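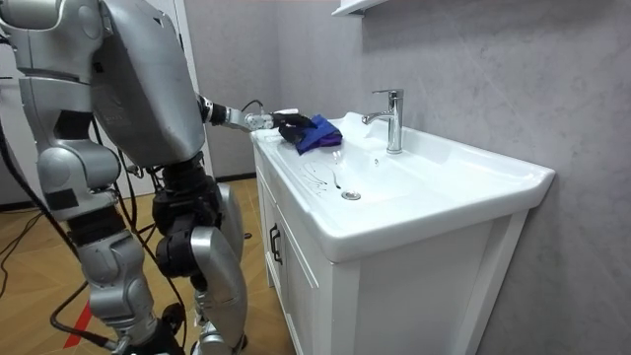
Three days after a man replaced the fill valve in my upstairs toilet, I got a text asking how he did. It had five empty stars in it. I tapped four, because he was good and he was also two hours late, and the next screen said, "We're sorry we let you down! Tell us privately what went wrong." There was a box to type in and a button marked Send to Manager.

My neighbor got the same text from the same company and tapped five. Her next screen had a big green button that took her straight to the public review page.

I don't think that's an accident, and I don't think it's customer service. The company uses a review tool called Gerneo, and the sorting is a setting you can switch on. Unhappy people get a private form, happy people get a megaphone. The salesman who pitched it to my brother-in-law's window shop called it "reputation care." The price was $899 to set up and then a monthly fee, and he promised up to 200 new reviews in the first year.

I'd like to know what those 200 reviews would tell anybody. If the fours and threes are peeled off before they reach the page, a 4.9 average is a measure of the filter. A customer comparing two plumbers, one who filters and one who doesn't, will pick the one who filters every time and think she did her homework.

The defense I hear most is that small businesses get hurt by unfair reviews. Sure they do. Szewczyk, the bakery near me, has a one-star review from somebody who was angry that it was closed on a Monday. The hours are painted on the door. But an open page can handle a review like that. People read it, roll their eyes, and buy the rye. The owner wrote back with one polite line and left it alone.

The other defense is that nobody is stopped from posting. You can still go find the page yourself. Technically, yes. I tried it with the plumber. After I closed the private form I opened the review app, searched the company name, got two listings with different addresses, guessed at the right one, signed in again because the app had forgotten me, and was asked to write at least 25 characters before the button would light up. It took me 9 minutes. My neighbor's took one tap. Anyone who has worked in sales knows what that kind of gap does to the numbers.

Timothée Lefèvre, who used to write those follow-up texts for a rival outfit named Plimunar, told me the wording got tested constantly. "We're sorry we let you down" did well because it sounds like the matter is already being handled. People typed their complaint, felt heard, and went away. I asked him how many of the private messages got read. He said it depended on the client, and then he changed the subject.

So I've changed how I read these pages. I skip the average. I look for threes, which are usually written by people who calmed down first, and if a business has hundreds of fives and no threes at all, I start to wonder where they went. I look at whether the fives all landed in the same couple of months. I'm probably unfair to a few honest shops that way.

As for the plumber, I posted my four stars, and I said he was late and the toilet works. The manager has yet to answer the private one.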